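Ultside Word List – README

Version 4, February. Replaces version 3, please delete that one, the vowels were wrong in half the Trirnden entries.

What this is

A list of dialect words from two places, Skestunton and Trirnden, with meanings, rough pronunciation and where we got them. 1000 entries in the main file. 451 of those have a sound clip, the rest are text only. Started as a school handout, got out of hand.

It's a word list, not a dictionary. No etymologies. If you want to know where a word came from, ask somebody else, we only wrote down what people said it means.

Files

words.csv – the main list
clips.zip – sound clips, one per word, named by entry number
sources.txt – where each word was heard or read
leftovers.csv – things we couldn't place. Don't use for anything serious

Columns in words.csv

id – entry number. Gaps are deleted duplicates, numbers don't get reused
word – commonest spelling
other – other spellings, split with a semicolon
meaning – one line, plain English
place – S, T or both
said – how it sounds, in our own respelling (see below)
source – matches sources.txt
clip – y or n
sure – 1 to 3, where 3 means heard from several people and 1 means somebody's gran said it once

Respelling

No IPA. We tried, made too many mistakes, took it out again. Capitals for the stressed part, hyphens between syllables. "uh" is the weak sound at the end of sofa. "oo" is always the moon one, never the book one. Book one is written "u". Trirnden speakers drop the h nearly everywhere so we don't mark it, assume it's gone.

How it was collected

Three ways. Talking to people, mostly over tea, recorder on the table. Old parish magazines, which are good for farming words and useless for anything rude. And the letters that came in after the piece in the Ultside newsletter. The letters are the best bit but the spelling is all over the place, so anything known only from a letter gets a 1 or a 2 and never a 3.

Everyone recorded signed a form. Two asked for their clips to come out later on and they are out. If you have an older copy of clips.zip please bin it.

Known problems

– Too many words for rain and mud, not enough for cooking. We asked the wrong questions at the start.
– Skestunton has about twice the entries. That's down to who had time to talk to us, don't read anything into it.
– Place is where the speaker grew up, which isn't always where they picked the word up.
– 13 clips have a dog, a kettle or a lorry over the word. Listed at the bottom of sources.txt.
– Some meanings are still too short. "A sort of gate" is not good enough, we know.
– Accented letters break if you open the csv by double clicking. Import it as UTF-8 instead.
– Plurals are inconsistant. Some under the single form, some not.

Changes since version 3

Trirnden vowels fixed. Sources moved to their own file. Rude words put back in with a flag in the meaning column, after complaints that they'd gone. The sure column used to be called trust, so old scripts will need a tweak.

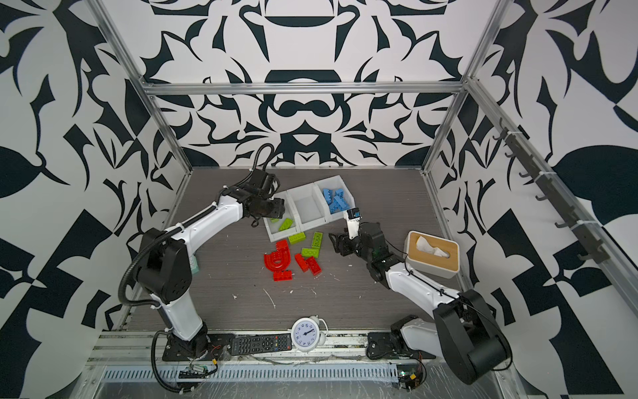 Mbwambo wrote in after version 3 to say that half the mud words are really one word, worn down differently on each side of the river, and that they ought to share an entry with the rest listed as spellings. Probably right. We've merged the obvious ones and left the others alone till someone can listen to teh clips side by side. If you disagree with a merge, send the entry number and what you'd do.

Using it

Free for teaching, research, quizzes, pub arguments. Say where you got it and which version. Clips are not to be used for adverts or for making copies of anybody's voice. Selling the list on is a no.

Sending words in

Give us the word, the meaning, where you heard it and the rough age of whoever said it. A sentence with the word in it is worth more than a long explanation. Don't correct the grammar in the sentence. New words go in at the next version, no promises on when.

Cite as: Ultside Word List, version 4.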